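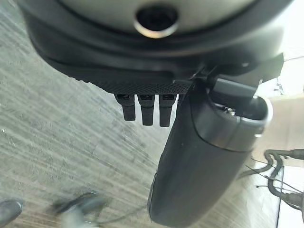

What should a small workshop budget for first when it buys a robot hand?
Spare fingers, cables and somebody's time, in that order, and only then the hand itself.

I got this backwards, so you're welcome to my mistakes. When we set up our little assembly corner at Mendale I spent weeks comparing hands. Arura or Parano, Parano or Arura (I had a spreadsheet with colours!). We went for the Parano, and I was so pleased with the price that I forgot to ask what a replacement fingertip cost, or how long one took to arrive. 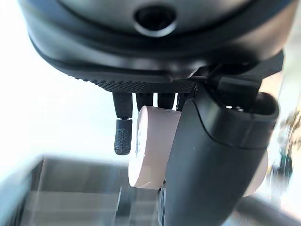 The first year's extras came to £2,441, and hardly any of it was exciting. Fingertips were £602 by themselves. The rest went on leads, brackets and a training day I'd sworn we could do without. I still think the hand was a decent buy, mind you. I just think the quote should have had all that on page one, and I should have been grown-up enough to ask.

Suppliers love to show you a hand doing the same pick 100 times. Lovely. I'd sooner see the parts list! Costache sent us one without being asked, prices and all, and I ignored it because their brochure looked dull. More fool me.
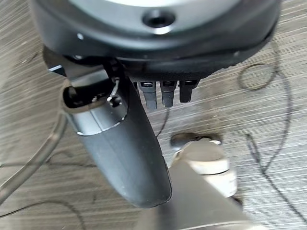 What I'd do next February

Split the pot in two before anyone opens a catalogue, and don't let the hand eat the second half. Ours will, if I'm left in charge.

Comments

We did the same with a Parano. Cables were our killer, buy doubles.

Disagree about training, ours was a wasted morning.

Did you ever price up the Arura spares?

Last updated: February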